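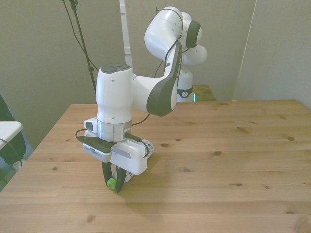

Ticket 792: Pointer jumps to the side, Bratari wired mouse
Opened by: Solomiia Shevchuk
Product: Bratari mouse, firmware 397
Opened: March 2018
Status: Waiting for customer

Solomiia Shevchuk wrote:
Hello. I draw floor plans in Caruso and my pointer jumps to the left when I move the mouse slowly. The jump is small, but when I draw a wall it is enough to spoil the line. I already reinstalled the driver, changed the USB port and cleaned the sensor with a dry cloth. The same mouse works well on my colleague's computer in another room. Sensitivity is set to 600, polling is the default.

Radymyr Marchuk (support) wrote:
Thank you for the clear report. Please tell us if the jump also comes when the mouse is not moving. Please also check that the cable is not tight. When it pulls on the mouse, the pointer can drift back after you release your hand.

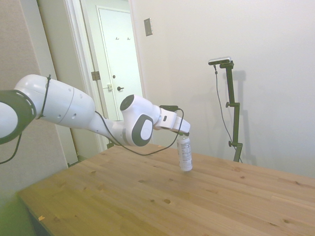
The pointer is quiet when I don't touch the mouse. I watched it for 60 seconds and it did not move. About the cable, I had it stretched straight over the edge of the desk. Now I let it hang in a loose loop, in the same way as the thin black cable which sags down under the elbow of the white arm, and I fixed the upper part with a small cable tie. The mouse feels lighter in the hand, but the jump is still there.
Solomiia

Radymyr Marchuk wrote:
Then the cable is probably not the cause. What surface do you use under the mouse? Some firmware versions read a strong pattern badly at low speed.
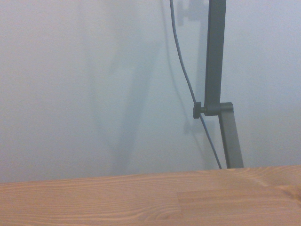

I use no pad, I move the mouse directly on the wood. After your question I tested several places on my desk, and the result is different from place to place. On a plain area it is almost good. It is worst near a knot, and my desk has one very similar to the dark place at the far right, where the grain lines bend and come close together. Over a straight seam between boards I also get a jump, but a smaller one. With a sheet of white paper under the mouse I could draw in Caruso for one hour without a problem.
Solomiia

Radymyr Marchuk wrote:
This helps us a lot. Please use the paper or a plain pad for now. I passed the case to Citlali Olvera, who is responsible for the sensor firmware. A corrected version is planned for June. Can you send the log file from the Bratari settings window, one recording with paper and one without?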